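4.2 Who stayed, and for how long

The most exciting result of the fieldwork came from the marshals' logbooks, which we had very nearly left in their box. Grerncombe's rent marches have been written about mostly through their organisers and their arrests. The logbooks let us look at everyone else! They hold 3354 separate entries, written by hand at the corners where marchers joined or peeled off, and they show a crowd that was changing all evening long.

Take the November march to Hafstein Square. The police notice gave a single attendance figure of 300, and the local paper repeated it. The marshals' figure for the start of the march was 305, so the two sources agree very well at that point. What the notice misses is the turnover. By the time the speeches began, a good part of the opening crowd had gone home to children or night shifts, and their places had been taken by people coming off the late buses. A count made once, at one corner, can't pick this up.

Figure 3. Views from above and from below. 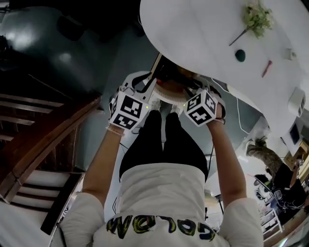
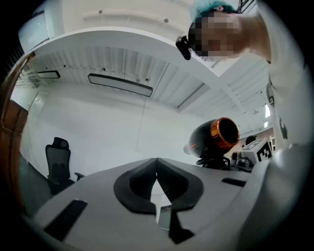
We found the same pattern when we spoke to people afterwards. Of the 37 marchers we interviewed, most had come for only part of the route, and several were surprised to be asked about it at all. One woman had walked two streets with her neighbours, gone back to turn the oven off, and caught up again by the bridge. She still described herself as having been "there for the whole thing", and we think she was right to. Belonging to a march seems to have rather little to do with the number of minutes spent in it.

This matters for the argument made by Hjaltadóttir, who treats short attendance as a sign of weak commitment. Gunhild Hjaltadóttir's work on the Tridusex dock pickets is a joy to read, and we have leaned on it throughout – but a picket line has a gate and a rota, and a march through a housing estate has neither. People in Grerncombe could join from their own doorsteps, and they did so again and again over the winter.

The tenants of the Sustero blocks are the clearest case. They appear in the logbooks at seven of the eight marches, nearly always for the stretch past their own building and seldom beyond it. Arnar Steinarsdóttir, who kept the book at that corner, wrote "same faces, more of them" beside the entry for the fifth march. We return to her notes in section 5, where we compare them with the council's own record of complaints from the same blocks.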